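Open evening at the Jeditz workshop

21 Jul 2022

I took the 17 tram out to Jeditz after work to see the hand-held grippers. I had signed up back in December and then forgotten until the reminder came.

Illia Maksymiv gave the introduction. He kept it short, which I liked. The people there do a task by hand using a gripper with a camera on it, and the recordings are used to train a robot arm to do the same task. The arm they train is called Lora. It was switched off that evening, waiting on a part from Stetsiuk, so we only got the hand-held side of it.

He told us they had 231 usable recordings of the sorting task and wanted a lot more. A man near me asked how long one takes. The answer was 40 seconds if you don't fumble. 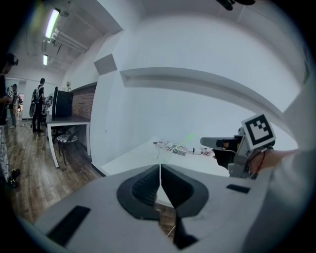

Two grippers at the table, with the row of small packages. The square marker is on top of the one on the right.

Then we could try it. The handle is comfortable enough, but your wrist has to do things it normally doesn't. I went for a small box and pushed it over twice before I got the fingers around it. Yevdokiia Hrytsenko showed me how to come in lower and close slowly. She said most visitors squeeze too early. After that I managed the box and one packet, and then it was someone else's turn.

I asked her what happens to bad attempts like mine. They get thrown out, mostly, though she keeps a few where the person drops something and picks it up again.

Entry was free. Coffee was 80 cents from the machine downstairs and not good. They are planning another evening once Lora is running, and the sign-up will be on the Nokutard page. I put my name down before I left.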